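Uzor Home Notes | Kitchen and Workshop | Caring for Wood

We use cookies to remember your settings. Accept / Manage

Oiling a pale table top without making it yellow

Light wood is beautiful but it shows every cup ring. I have oiled my table for many years now, and I want to share the way which works for me.

First wash the top with warm water and very little soap, then leave it to dry for 24 hours. Sand lightly by hand, always along the grain. I take 240 paper only for the last pass. Wipe away all the dust with a cloth. 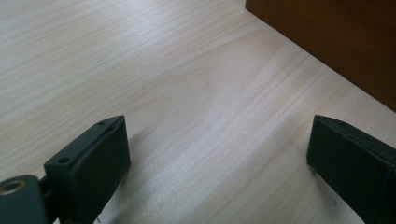

How much oil should I put on?
Less than you think. Two spoons are enough for a small table. I use the clear oil from Usirus, as the linseed one became yellow at my place after one summer.

Rub it in with a cotton cloth, wait about 60 minutes, and wipe off everything which is still shiny. Give it 3 thin coats, with a night between them. Please lay the used cloths flat outside to dry, an oily cloth in a ball can catch fire by itself.

For white rings I try first a soft cloth with a drop of the same oil. Old black spots from iron need sanding.

Shares: 24 | Comments: 2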